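Tarnumport Community Rooms - the blue table

Gallery page, updated 27/08/2026 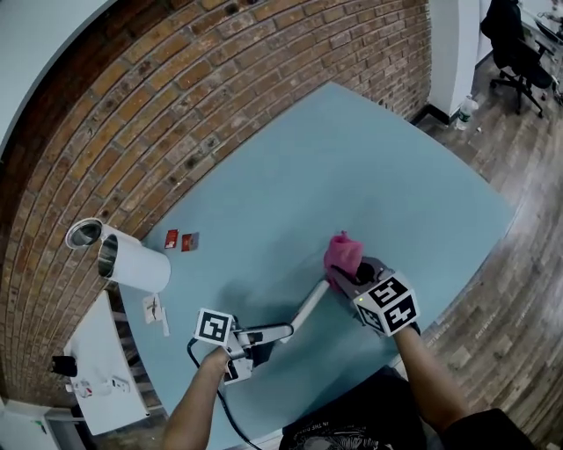
The blue table by the brick wall, with the pink cloth held up. White containers and two small red packets at the far left.

The table is in the small room at the back of Tarnumport Community Rooms, next to the kitchen. It is used for drinks after the talks, for the Samura sewing group and for anything else that needs a wipe-clean top. Aisling Kinsella bought it in March from Gallmont, who were clearing out a café, and paid £40 for it with delivery.

The table
Light blue, with rounded edges. It fits through the door on its side, legs first. Please lift it - dragging it marks the planks.

The wall
Red brick, left bare when the room was redone. Junhao Duan brushed it down and sealed it over two weekends. Nothing should be fixed to it without asking him.

The floor
Wooden planks. Sweep along the boards and use a damp mop only.

The containers
White outside and shiny metal inside. Wash by hand and leave them open on the rack overnight. The dishwasher dulls the lining.

The cloths
Pink is for tables, and the other colours stay in the kitchen. We bought a pack of 20 and almost all are still in use. Used ones go in the bag behind the door, and Haiyan Dai takes them home to wash.

To book the room, leave a note for Jinlong Ren at the front desk or ring extension 142.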